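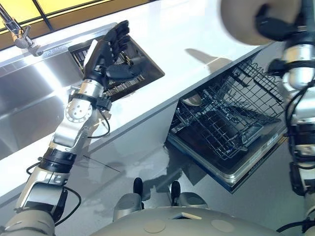

Finitz Kitchen Build - parts and kit page

Finitz is a two-armed kitchen robot you put together yourself, at home or in a shared workshop, and the job it was designed around is the dishes. We love this build. It's big, it takes up most of a garage while it's in pieces, and the first time both arms wake up together you will probably yell for someone to come and look.

What you get

The full kit ships in 19 cartons. Most are light enough for one person, but the torso carton needs two people and a clear path to the bench. Inside you'll find both arms with their joints already closed up and greased, a left and a right hand, the torso shell, the base, the wiring loom and the printed build book. The fasteners come in numbered bags that match the chapters of the book. There are 843 pieces in total, counting every washer, and yes, there are a lot of washers.

The Liltetti hands

These are our favourite part of the whole thing. Each hand has its own jointed fingers and a thumb, and bolts to the wrist through a round flange. You can take one off in a couple of minutes, which you'll be glad of when a finger needs a new tendon. Left and right are different parts, so check the mark on the palm before you tighten anything.

The fingers are good with plates and wide bowls. Cutlery is harder. Long spoons go fine, teaspoons are still hit and miss, and we'd keep it away from your good wine glasses for now.

Cables

The joint cables run on the outside of the arm. We tried tucking them away on the Brarnitz, our earlier model, and every repair turned into an afternoon of fishing wire through a tube. Outside is so much easier to live with - you can see a worn spot, unclip that run and swap it. Leave a proper loop at the wrist and at the elbow. If the loop is too tight the arm will stop short of its full reach and you'll spend ages blaming the software (we did!).

The Duman controller

Duman is the control box and the software that goes with it. It comes with three starter routines: clear the rack, load the dishwasher and wipe the bench. All of them can be edited in plain text files, and you can slow any movement down while you test. Please do slow it down. Run every new routine at a quarter speed with plastic dishes first, with one hand near the stop button.

Fitting it to your kitchen

Measure the height of your counter, the depth of the sink and how far the dishwasher door comes out when it's folded flat. Those numbers go into the setup file before the first run. Smooth floors are best. Thick mats need to come up, and so does anything the dog has left lying about.

Shiny counters and sinks can confuse the head camera when the light is strong. A blind usually sorts it out, or you can run the light calibration again at the time of day you plan to use it.

Tools and time

You'll need a set of metric hex keys, a torque driver, side cutters, a multimeter and a sturdy bench. Allow over 40 hours for the build if it's your first. Shared workshops tend to go faster, mostly with one group on the arms and another on the base.

Warranty is 2 years on the joints and the controller. Finger tendons are a wear part, and a spare set is in the box with the hands.

Page updated Jun 8, 2018. The next batch of kits ships in November, in the same grey cartons as the last one.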